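Search the notebook

Search

July, sim kitchen, afternoon session

Carrying on with the Silavach batch. Target is 2000 accepted episodes across the counter tasks, 60 of them from me this session. Both arms teleoperated, right arm doing the work in most of them.

Pulled the new Onholm scene pack before starting. Load time is worse and the physics step had to be set again by hand. Helmy logger is writing both wrist streams now, so the gap from last month is closed. Old episodes with the gap stay in their own folder, don't merge them.

First 20 episodes went to the discard pile. My fault — I had the gripper force scaled for the Londo cups and everything light shot off the counter as soon as the fingers closed. Turned it down and started the count over.

Object placement is on full random with clutter set to high. I like the colour variety but the small things end up close together, and the approach has to come in low or the fingers clip a neighbour. Worth keeping a few of those clips in the set as failures, labelled properly.

Handles are the slow part. Cylinders want the fingers square across them and the depth cue through the headset is poor, so I've been going down, stopping, then closing.
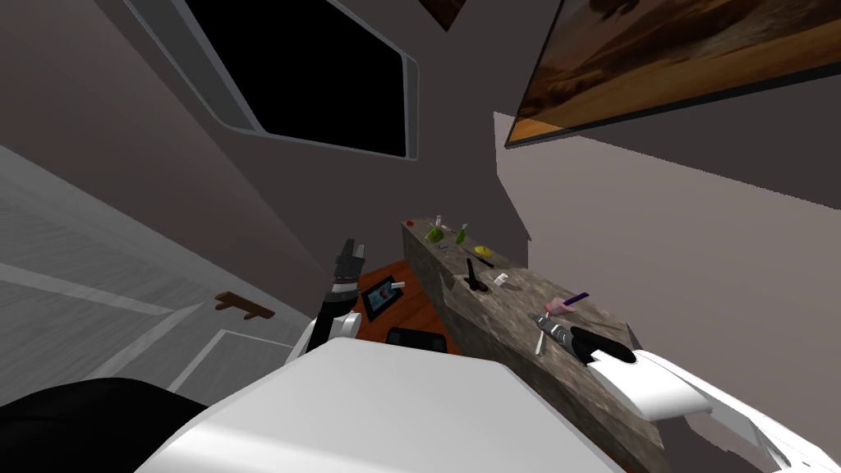

Left arm should be held open and clear of the counter while the right one grasps. Whoever takes the next session, please do it the same way, otherwise the policy picks up left arm drift as if it meant something. We lost 11 episodes to that in the last review.

Still to do: check the tilted head poses play back at the right angle, and rename the task strings so the spelling matches the old batch.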